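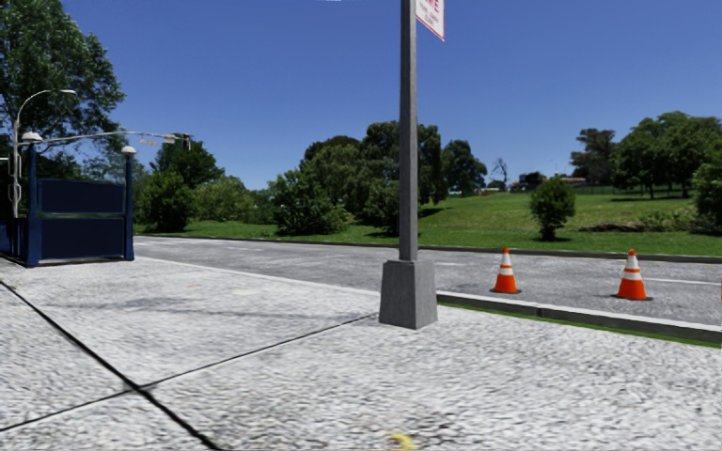
Pavement and pole base under a clear sky (computer-rendered).

Search this catalogue Go Advanced

# Lorach Street Names Register

Last updated: October

## Summary

The Lorach Street Names Register lists the streets, lanes and squares of the town of Lorach, with the earliest known written form of each name and a short note on its origin. It holds over 300 entries. The register is maintained by the Chamoun Local History Library and is issued as plain text files for use by researchers, teachers and residents.

## Contents

- `streets.csv` – one row for each street now in use
- `former.csv` – names that have been dropped or replaced
- `sources.txt` – the maps, rate books and letters consulted

Each row in `streets.csv` has 16 columns. The columns most readers will want are `name_now`, `name_first`, `source_code` and `origin_note`. Blank cells mean that no evidence has been found. They should not be read as "none".

## How the entries were prepared

Names were copied from the Kament rate books and then checked against the town maps held by the library. Spelling follows the source, including capital letters and missing apostrophes. Where a clerk used several spellings on one page, the first is given in the main column and the others in `variants`.

Origin notes were drafted by Rania Bitar and reviewed by Daryna Nechyporuk. Every note carries a confidence grade from 1 to 3. Grade 1 means that a written record explains the name. Grade 2 means that the explanation fits the records but is not stated in them. Grade 3 is local tradition only.

## Known limits

The rate books for the Illon quarter are incomplete, and two volumes are too badly stained to be read in full. Entries taken from them are marked `partial`. Private roads are left out unless they appear on a town map. The register does not record house numbers or the names of occupiers.

Readers should take care with streets named after trades. "Cooper" and "Turner" may be surnames, and the register gives a trade origin only where a workshop is recorded.

## Use and citation

The files may be copied and reused for any purpose, provided that the library is named. Please cite as: Chamoun Local History Library, *Lorach Street Names Register*. Corrections should be sent to the library desk in writing, with a reference to the source.

## Comments (3)

**millrace** – Is Tenter Lane the same as Tainter Row in the former names file? The source codes match but the notes differ.

**Rania Bitar** – They are the same lane. The note in `former.csv` is the older draft and will be replaced in the next issue.

**p_orchard** – Very useful for my class. The variants column opens oddly in my spreadsheet, as the spellings are split by semicolons.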